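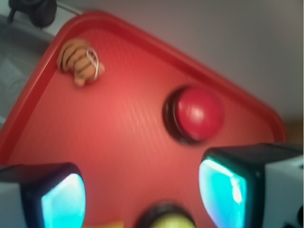
Can a machine clear the kitchen counter yet?

22 Aug 2023

I have wanted a robot that tidies up for most of my adult life. I don't need it to talk. I don't need it to look like a person. I would like it to take the stuff that piles up at the end of the day and put each thing where it goes.

A red tray with small things in it is a fair version of that job. Every house has one somewhere. Ours is by the back door and it collects keys, hair ties, batteries that may or may not be dead, and whatever my kids had in their pockets. It takes me a few minutes to sort, and I never think about how.

I started thinking about it in May, after a long talk with Žofie Machala, who spent years setting up packing lines at Rallden before she moved over to teaching. I asked her whether a machine could do my tray. She said picking one known thing off a flat surface was mostly a solved problem. Picking whatever happens to be there was another matter.

Her example was a rubber band. Put one around something and you have changed the job. Are you picking up the thing or the band? If the fingers catch only the band, it stretches, and the thing under it may swing or drop. A person feels that right away and changes grip. A machine needs some way to notice, and then it needs a second plan.

Red things on a red tray are another one. My eyes have no trouble with a red dome sitting on a red floor, even with a shine on top. A camera has to work from edges and shading, and a black ring around the bottom helps a lot more than you would guess. Žofie said that at Rallden they fixed this kind of problem by changing the tray. I can't see myself buying new trays to suit the help, but I suppose people bought new floors and rugs to suit their vacuums.

Then there is the question of what a thing is for. A push button can be picked up or it can be pressed. Something that looks like a croissant might be a toy or might be breakfast. I know which by habit. Knowing it is half of tidying, and it is the half I hear the least about when people show off their machines.

On the shop floor the picture is better. My neighbor Ekaette Abubakar works at Pivach, where they fill orders for craft supplies. One of their lines handled 1,064 picks in a shift this summer and stopped 21 times for a person to step in. She thought that was pretty good. The items come in boxes, the boxes come in known sizes, and there is someone standing nearby who is paid to help.

At home that someone is me. If it stopped 21 times while I was making dinner, I would unplug it and do the tray myself.

I don't think this makes the work pointless. Dishwashers don't load themselves and I would not give mine up. A machine that could sort out the easy things and leave me the odd ones – the tangled, the sticky, the unknown – would still save me some time each week. I would clear a shelf for it.

Price matters too. I told my husband I would pay 300 dollars for one that did the tray and nothing else. He said he would do the tray for that.

I'm going to visit Ekaette's line next month if her manager agrees, and I'll write down what I see. If anyone reading this has a machine at home that picks up small things, and I don't mean a vacuum, please leave a comment and tell me what it does when it drops one.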